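# Holzgemüse zum Schneiden: Auswahl, Pflege, Aufräumen

Notizen für den Vortrag beim Elternabend im März, Dauer 30 Minuten, danach Fragen
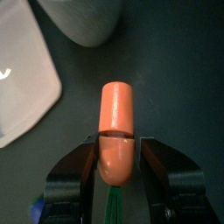
**Einstieg (2 Min.)**

Begrüßung, kurz warten, bis alle sitzen. Dann die Kiste auf den Tisch stellen und herumgeben. Jeder soll einmal ein Stück in der Hand gehabt haben, bevor ich anfange zu reden.

Frage in die Runde: Wer hat so etwas zu Hause, und wie viele Hälften fehlen?

**Worum es geht**

- Spielgemüse aus zwei Teilen, dazwischen eine Fuge. Das Kind setzt das Spielmesser in die Fuge und drückt.
- Die Karotte ist bei uns das beliebteste Stück. Orange, unten rund, grünes Büschel als Kraut. Auch die Kleinsten wissen, was das sein soll.
- Unterschied zeigen: Klett oder Magnet. Klett macht beim Trennen das Geräusch, das die Kinder mögen. Magnete sind leiser und fusseln nicht.
- Für Kinder unter drei geben wir nichts mit Magneten heraus. Diesen Satz zweimal sagen.

**Zum Schneiden selbst**

Viele Kinder drücken zuerst neben die Fuge. Nicht eingreifen. Manche drehen das Stück dann auf den Kopf, manche nehmen die Hände und ziehen es auseinander. Beides ist in Ordnung.

Schwierig ist am Anfang das Festhalten mit der zweiten Hand. Runde Teile rollen weg. Eine rutschfeste Unterlage hilft mehr als ein Brett. In der Gruppe nehmen wir die dunklen Matten von Brundden, zu Hause reicht ein feuchtes Tuch.

Wenn Zeit ist: zwei Eltern nach vorn bitten, mit der ungeübten Hand schneiden lassen. Dauert nicht lange, lockert auf.

**Verschleiß**

- Kratzer und Druckstellen im Lack kommen schnell. Solange nichts abblättert, bleibt das Stück in der Kiste.
- Die Fuge regelmäßig ansehen. Dort sammeln sich Krümel, Fusseln, Knete. Mit einer trockenen Zahnbürste ausbürsten.
- Das Grün ist die Schwachstelle. Kinder tragen die Karotte daran durch den Raum. Einmal im Monat fest daran ziehen. Löst sich ein Faden, aussortieren oder neu befestigen.
- Nicht in die Spülmaschine, nicht einweichen. Feucht abwischen, abtrocknen, über Nacht offen liegen lassen.

**Aufräumen**

Früher kam alles in eine große Kiste. Folge: Hälften überall, halbe Tomate an halber Gurke. Seit letztem Herbst gilt bei uns: Erst zusammensetzen, dann einräumen. Die flachen Schalen von Likness passen ins untere Regal, in jede kommt eine Sorte.

Das Zusammensetzen gehört zum Spiel. Einige Kinder machen das lieber als das Schneiden.

Einzelne Hälften kommen in das Glas auf der Fensterbank. Bitte zu Hause in Jackentaschen nachsehen, dort tauchen sie meistens auf.

**Kaufen**

Wird immer gefragt, also gleich sagen: Roughly gerechnet, besser auf Deutsch: rund 20 Euro für einen Satz reichen. Gebraucht ist gut, wenn die Paare vollständig sind. Große Sets mit Körbchen und Kasse braucht es nicht, wenige Stücke werden länger bespielt.

Die Bestellliste von Björklund liegt hinten aus, unser Satz hat die Nummer 1003.

**Schluss**

Kiste wieder einsammeln, Stücke zusammensetzen lassen. Fragen. Hinweis auf die Liste am Ausgang: Wer alte Hälften abgeben will, trägt sich dort ein.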